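September, 7:40 in the morning

Back on the simulation acceptance document for Jallisine. I had hoped to close section 4 before lunch and I am writing this to get the open points straight in my head before Sherif is in.

The problem with section 4 is the word "valid." The draft says a run counts toward the evaluation if the start state is valid, and then leaves "valid" to whoever is running the batch. Last week Lautaro Urrutia and I each scored the same 418 runs from the written rules, without talking. He accepted 388. I accepted more than that, and the difference came almost entirely from starts where the tool was already touching something. He threw them out. I let them through, on the grounds that the contact was with the table and did no harm. Both readings are allowed by the text, so the text is wrong.

Proposed wording, third attempt:

4.2 A start state is valid when no part of the arm, gripper or held tool is in contact with any body other than the arm's own mount, and when every object has settled.

4.3 "Settled" means no object has moved more than the tolerance in Annex B over the last 20 physics steps.

4.4 A run with an invalid start is removed from the count. It is not scored as a failure.

Sherif Farouk will object to 4.4. His view, from the Studby work, is that a removed run should still appear in the report on its own line, so that a reader can see how many were dropped. I have come around to this. A success rate over the accepted runs only, with no mention of the rest, is the sort of figure that gets quoted for years. I will add 4.5: report accepted, removed and total, always all three, in the same table.

11:15

Sherif in. He agreed to 4.4 as soon as he saw 4.5, which saved an hour. He then asked what we do when the start is fine and the physics goes bad in the middle (objects sinking into the table, joint velocities out of range). Draft answer: the run stops at the first flagged step, gets its own code, and goes on the removed line with that code. He wants the code list fixed and short. We have 26 codes at present, inherited from Gittins, and I doubt that anyone can tell codes 11 and 14 apart. Cutting the list is now on my pile.

We also went through the lighting clause. Old rule: "Lighting shall be realistic." This cannot be checked. New rule: the light direction, the intensity range and the background are written into the scene file, and the scene file hash goes in the report. If a lab wants a colored sky it can have a colored sky, as long as the next lab can load the same one. Shadows stay on. Several people turn them off for speed and then wonder why the policy behaves differently on the real cell.

Long side discussion on camera placement. Indon's people fix one outside view and treat anything on the gripper as optional. I want both views as a minimum. With only the outside view you can't judge clearance near the fingers when the gripper itself is in the way, and with only the close view you lose the arm posture. Sherif's concern is storage. I said we can drop the resolution before we drop a camera, and he wrote that down, so I assume it will be in the minutes as my proposal.

2:30 in the afternoon

Wrote 6.1 to 6.3 on review frames. Each reviewed run gets stills kept at full size, named by run and step, with no cropping and no brightness correction. Contact is read from the contact log. A still is there to help a person find the right place in the log, and a reviewer may not overrule the log from a still. I have seen gaps in pictures that were not gaps, and the reverse.

Lautaro wants a rule for how far above the object the tool should be at the start of an approach. I put it in Annex B as a recorded value with no limit. Whoever sets up the task picks the height, writes it down, and keeps it the same for the whole batch. A limit would only make sense if all the tools were the same length, and they are not.

Stills, simulated arm:
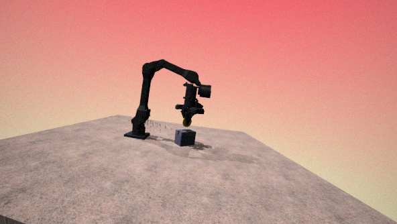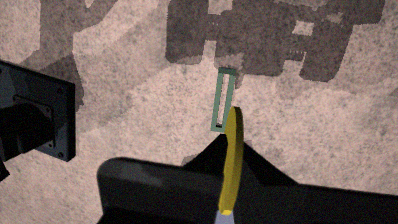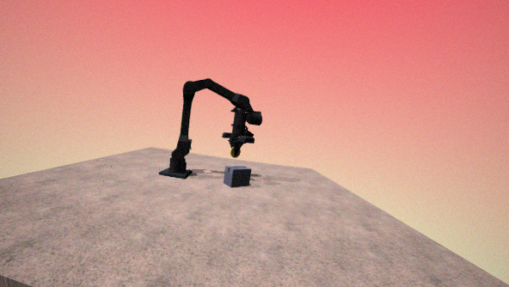
Open items after today:

Annex B tolerance for "settled." The present number was copied from the Gittins document and I can't find where they got it. Needs a short test with light objects and with heavy ones.

Code list. Target is a single page. Merge 11 and 14 unless Sherif finds a reason.

Random seeds. The draft says "seeds shall be recorded" but not which. There is one for object placement, one for the policy and one for the solver, and at least two labs record only the first. Make it explicit in 5.1.

Version pinning. If the simulator is updated in the middle of a batch, the batch starts over. Lautaro thinks this is harsh for small patches. I would keep it - a small patch to the contact solver cost us most of the spring comparison.

Sign-off. The draft lets the person who ran the batch also approve it. Change to a second person, named in the report.

5:50

Sent sections 4 and 6 to Jallisine with the change marks left in. Section 5 still has my notes in the margin and stays here until the seed wording is done. Lautaro will rescore the 418 under the new 4.2 and I will do the same separately, without looking at his sheet. If our counts still differ I will start with the settled rule.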